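Prastau to open second laundry in Drelora
2 min read

May 13, 2018 - Prastau will open a self-service laundry in Drelora in January, its second in the town. The shop on Humura Street will have 30 machines and stay open until late.

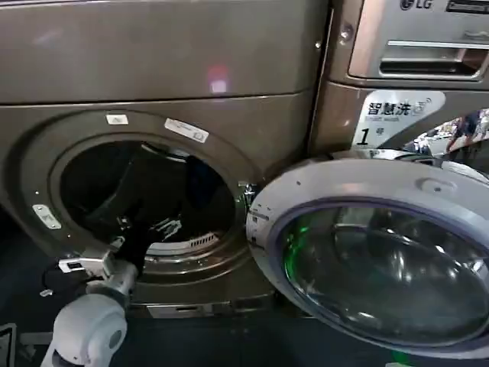 The company had over 2,000 customers at its first site last year. "People kept asking for somewhere nearer the station," said manager Viorica Preda. Prices will be the same at both shops - soap is extra.

Job applications are open now at the first shop.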